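Give the Kids the Boring Job

Every robotics club I know wants to build the thing that throws a ball. I get it! But after two years helping at the Molletti club, I think the best project we ever ran was picking up clothes.

Fleece folds in on itself, knits hang where they like, and a student who was sure of her plan at four o'clock is rethinking all of it by five. I love that hour.

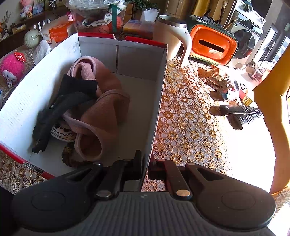 Edmund Cieślak, who started the club, used to hand out wooden blocks, and blocks are fine for a week. Then bring in somebody's real, messy kitchen table and watch the arguments get good. Our December group filled 9 notebook pages on one sweater, and they want to do socks next.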